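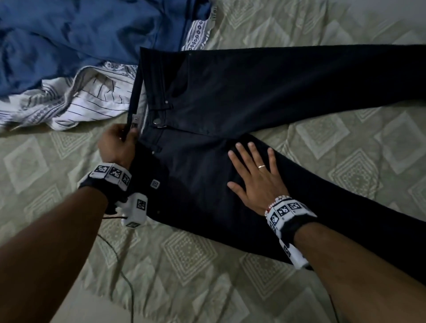

What did the project set out to record?
Hymns in Polish as they are sung at home by older members of the Cevavon parish, and how far the tunes have drifted from the printed hymnal.

Method
I visited three households in March and recorded each singer in their own kitchen or lounge room. Mieczysław Kurek sang the most, mainly Lenten hymns he learnt from his mother. I transcribed the melodies by ear, then checked them against the parish hymnal, which has 816 pages and no index of first lines. This slowed the work down a lot.

Results
Most of the tunes matched the book in outline. The differences were in the endings of lines, where singers held the second-last note and slid down to the last one. Mr Kurek also leaves out two verses of one hymn and said he had never heard them sung. The organ version used at Mass is faster and has none of the slides.

Problems
The fridge can be heard on one recording. I labelled two files the wrong way round and had to listen to both again. My Polish is basic, so a neighbour checked the spelling of the words.

Further work
The Plolteo choir sings some of the same hymns and would be worth recording next.

Submitted 13 May 2024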